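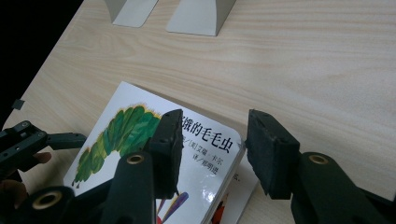 Tidying up: where the trials stand
Sep 15, 2024

Putting a book away is a poor test for a person and a good one for a gripper. A board book is rigid, light and nearly impossible to damage, yet it lies flat on the table and offers a two-fingered hand very little to hold. The jaws have to close across its width, or one edge has to be raised first. Both approaches are in use, and neither is reliable enough yet for a home where the furniture moves and the light changes.

Members who came to the June meeting will remember the talk by Kai-wen Kao of Garkham on tidying tasks. The group's present set has 463 recorded runs of a person working a hand-held gripper, covering books, cups, folded cloths and small boxes. A policy trained on these runs was then tried on a fixed arm in a room it had not seen. Cups were handled well. Cloths were not. Books fell between the two, and most of the failures came from the fingers arriving too high and closing on air.

Glossy covers cause a separate difficulty. A bright reflection can hide an edge or a corner from a wrist camera, and it shifts as the hand comes down. Kao's group now varies the lamp position between runs. This has helped with white covers. Dark covers on dark tables remain a problem, and the group has not yet decided whether to add a second camera or simply collect more material.

On the shop floor the picture is more settled. Plostier has had a sorting cell in service at its returns depot since June. It moves boxed goods from a belt to one of 6 bins, and a single operator clears the stoppages. The cell works because the goods are boxed, the belt is flat and the bins do not move. Loose books were tried for a week and withdrawn. Thin paperbacks bent under the fingers, and stacks of two were picked as one.

Ming-te Hsu, who ran the depot trial, gave us the following note: "We can set the grip force for a hardback or for a paperback. Setting it for whichever one turns up next needs better sensing in the pads than we have. I would not promise a date."

Pad wear is the other running cost. Motside supplies the rubber pads used in both projects and advises inspection after 3000 closures. Hsu's experience is that the faces become dusty well before then and should be wiped at the start of each shift. Dust lowers friction on coated card more than on plain board, so the fault tends to show up first on shiny items and is easily mistaken for a vision error.

For chores in the home, our view is unchanged from the spring issue. Single actions on known objects are within reach. A whole job, such as clearing a child's table and putting each thing on its proper shelf, still needs a person nearby to recover from mistakes. Anyone offered a household machine should ask for the recovery rate as well as the success rate, and should ask in how many different rooms it was measured.

The Šimkus workshop on low-cost grippers still has places. Bring your own laptop. Pads and fasteners are provided.

Shares: 6 | Comments: 0

We use cookies to remember your reading preferences. Accept | Settings

Contact the editors | Copyright 2024, all rights reserved | Back to top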